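Kedier notes: getting wrist camera brick picking to stop grabbing two at once

Updated 1 May 2026

Quick writeup before I forget. Assumes you have Kedier installed and the arm homing properly. If not, do that first, come back.

What was going wrong: the detector gave one box for two bricks that touch. Planner took the middle of the box, fingers closed on the seam, both bricks skated off. Every time.

Step 1. Fix your exposure

Turn auto exposure off. Seriously. The fingers move into view, the camera adjusts, your colors drift halfway through the approach. Lock it with the gripper open at the height you scan from. White balance too.

Step 2. Mask the fingers

They're always in the same place when open so this is one static mask. Save it from an open pose, grow it by 8 pixels, load it in the config under self_mask. Redo it if you ever touch the camera mount. I forgot, lost an evening.

Step 3. Split by color first, then by edge

Color split handles red against blue. For same color pairs you need the edge pass. Set edge_split to 2 and leave min_area where it is. Go higher and it starts cutting single bricks in half along the studs.

Patterned table? Raise the saturation floor untill the veins drop out of the mask. Gray and brown go easily. Check your palest brick is still in there, it's the first to disappear.

Step 4. Pose labels

Brirness ships with one label, "brick". Not enough. I use three: studs up, studs down, on side. The grasp width changes with each one so the planner has to know. Label your own images, 18 of my cluttered ones was plenty to fine tune on.

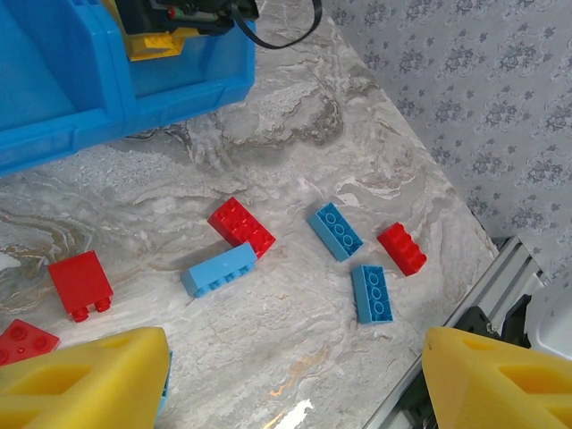 Once the labels load, run the planner dry - no motion, just print the grasp list. Read it. Any brick that's partly hidden should come back with status "wait", not a grasp. If it gives you a grasp anyway your visibility threshold is too low.

Step 5. Order

Sort by free space around the brick, most free first. Touching pairs go last. By then theres room to nudge one with a closed finger, back off, rescan. Then pick.

Rescan after every pick, not every 2. Yes it's slower. Bricks shift.

Still open: Calton's depth plugin fights with the self mask, haven't looked into why. Turn it off for now. Config file is in the same folder as the last one - copy the whole thing, don't merge.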